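Sorting Packaged Toothbrushes by Color Before Kit Packing
Posted 2019-11-12 by Sekar Entili 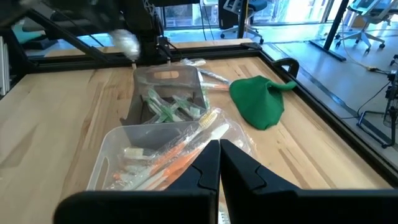

Mixed cartons slow down kit packing more than any other supply item we handle at Nivley. The July intake came to 1,083 toothbrushes, and 1,032 of them went into kits after sorting; the rest had split wrappers and were set aside. The method is one container per handle color, kept within reach of the same table. Orange handles go in a clear rectangular bin, green handles in a smoky gray caddy with a handle cutout, and brushes with white and orange handles stay on the tabletop until the single colors are done.

What you need
A table with a clear working area
One open container per color
A marker and paper labels
A separate box for rejects

Steps
1. Empty the carton onto the table in small batches. A batch of 15 is easy to check by hand.
2. Inspect each wrapper along the seal. Reject any brush with an open seam or exposed bristles.
3. Sort by handle color only. Ignore bristle color at this stage – the two do not always match.
4. Place brushes in the containers without forcing them. Long wrappers can hang over the rim; fold them in before stacking anything on top.
5. Sort the two-color brushes last and give them their own label.
6. Write the quantity and carton number on each label and enter both in the Pakov sheet.

Notes
Clear bins are easier to check from above. Tinted ones work for strong colors such as green, but pale handles are hard to tell apart through the walls.
If a container is more than two-thirds full, start a second one with the same label.
Family kits take 2 colors. Pull from both containers at packing time and do not premix.
Labels for the Setiawan shelves go on the short side, facing out.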